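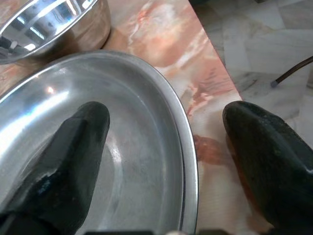 Figure 4. Wrist camera view with the fingers on either side of the rim of the oval tray. A second, deeper steel bowl is at upper left. Note the worn patches on the left finger.

4.2 Keeping the gripper fit for work

Most papers on kitchen manipulation give the gripper one line in a table and then never speak of it again. We would have liked to do the same. Over the length of the study the two rubber-coated fingers took up more of our time than the planner, the arm and the network put together, and so they get a section.

The cell is a single arm with a two-finger gripper and a small camera at the wrist. It works over a stone countertop. We call the cell Stollik, after the firm that built the base. The main task is rim grasping: one finger goes inside the wall of a metal dish, the other stays outside, and the gripper closes on the lip (Figure 4). A rolled lip is kind to this method because it gives the fingers something to hook under. It is less kind to the fingers.

Wear shows up first near the base of the finger, where the coating gets scraped, and then in patches along the faces. The left finger in Figure 4 has both. We had planned to swap the pair after 3,000 closures, a figure we took from the supplier's sheet with the trust of people who had not yet used the product. The first pair lasted 366. The sheet, on a second reading, describes closures on foam.

We then moved to a fixed routine, written up by Kittipong Somboon and taped inside the door of the controller cabinet:

Before the first run, wipe both fingers with a damp cloth and let them dry. Close the gripper on nothing and check in the camera view that the tips meet. Run a thumbnail along each coated face; if the coating lifts, change the pair. Always change both. A new finger against an old one pulls the dish to one side, and we have a dented saucepan lid that proves it.

Changing a pair takes up to 10 minutes, most of it spent looking for the small hex key. After each change the finger offset has to be set again. We do this by closing on a steel gauge block and reading the gap from the encoder, then repeating the close seven times and keeping the middle value. An early version of the routine used the mean, until one reading taken with a crumb on the block threw off a whole afternoon of grasps.

The camera needs less care but more patience. Brushed steel, such as the inside of the oval tray, gives a dull gray with a streak or two of glare. The deeper polished bowl gives bands of black and white that the edge finder is happy to report as rims. Charoen Sitthichai fixed this by locking the exposure and ignoring any rim found wholly inside another one – a crude rule, and we tried three clever ones before it. The lens is cleaned along with the fingers, with a different cloth. The two cloths were the same cloth until December.

We did not test other coatings in full. A softer rubber from Asitz held the lip better but tore at the tip, and a harder one slid. Readers with a budget may wish to go further.

Last updated: December

Comments

kirmizi_lab: We run almost the same fingers at Kırmızıgül and get a bit over your first number before the faces go. Did you try rounding the dish lips with tape?

K. Somboon: We did. The tape came off on the finger and we grasped tape for the rest of the day.

Sastton: Which way round do you set the offset, before or after the empty close?

K. Somboon: After. I will fix the wording.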